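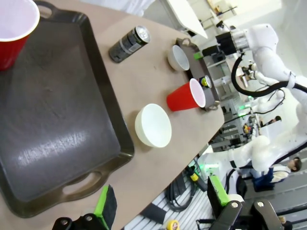

Tabuleiro grande, copo vermelho e lata deitada na mesa.

Caderno da oficina, maio, fim da tarde

Voltei ao fermento do pão de centeio, que andava preguiçoso desde que mudámos de farinha. A Stornine que comprámos em saco grande absorve muito mais água do que a antiga, e eu, teimoso, continuei com a receita velha durante uma semana inteira. Resultado: massa dura, miolo fechado, côdea de tijolo! Hoje subi a água para 800 g por quilo de farinha e a coisa mudou logo de figura.

Pesagens, para não me esquecer: massa total do lote A, 1256 g; lote B (o grande, para o forno da Drudwood), 3406 g. Juntei ao B mais 50 g de sementes de linho demolhadas. Ficou pegajoso, mas deu para moldar com as mãos molhadas – nada de farinha na bancada, que depois fica aquela risca crua no meio do pão.

O termómetro Kocsis continua a marcar o que lhe apetece. Comparei com o outro e há uma diferença de quase três graus, por isso as temperaturas de abril neste caderno valem o que valem (quem for reler, desconfie).
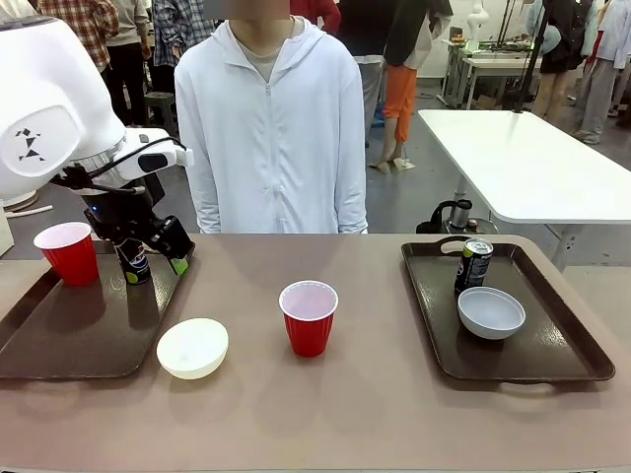

Lata de Pepsi por cima do tabuleiro da esquerda.

O lote A cresceu bem, se calhar até de mais: abriu de lado no forno e ficou com um bico todo torto. De sabor, ótimo, ácido na conta certa. Amanhã corto a fermentação final em meia hora e faço o golpe mais fundo.

Falta encomendar cestos à Boltach, dos compridos. E lavar o frasco do fermento, que já mete medo.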